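Grulby desk and drawer trays: your questions

Which size do I need?
Measure the inside of the drawer, not the front. Trays come in 2 depths, and the shallow one fits most desk drawers. If the drawer has a lip at the back, take the depth in front of the lip.

What goes in the small square cells?
Anything that rolls up or rolls about: ribbon, tape, hair ties, spare cables. Roll each item to the width of a cell before you put it in. A thicker roll can take up more than one.

Should I fill every cell?
No. Leave a few free for things that turn up later in the week.

Can I put loose buttons or pins in it?
You can, but they are hard to pick out of a deep cell. A shallow dish next to the tray works better.

How do I clean it?
Warm water and washing-up liquid. Do not put it in the dishwasher. Dry it with a cloth before it goes back in the drawer.

Does it have to live in a drawer?
It can stay on the table. Push it to the back, against the wall, and keep the notebook and the dish in front, where you reach for them most.
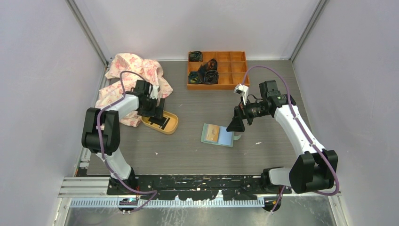
Snežana Petek wrote in to say that she had tried this for a month and moved her tray back into the drawer, as dust got into the cells she wasn't using. A folded tea towel over the top had helped a bit. We would add that a quick wipe once a week does the same job.

How much weight will it hold?
Up to 1000 grams, spread evenly.

Can I return a tray I have used?
Yes, if it is clean and unmarked. Returns go to the Clostavmont shop. Orders placed before August follow the old terms.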